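Why Stitches Hold: A Short History of Surgical Thread
Verna Mercado, term project

I picked this topic in May after my brother got seven stitches in his chin, and I'm so glad I did! People have been sewing wounds shut since ancient Egypt, with linen, animal sinew and later silk. Catgut (usually made from sheep intestine – no cats) was a favorite for centuries, as the body slowly breaks it down.

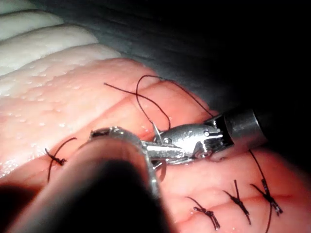 For my own part of the project I compared two knots, the square knot and the granny knot, in plain cotton thread. I tied each one around a wooden dowel, hung a bucket from it and added water until the knot slipped. My best square knot held 2682 grams. The worst granny knot let go at 781, and I got soaked.

Next time I'd like to try silk and nylon too – wet thread might behave very differently, and I only tested it dry.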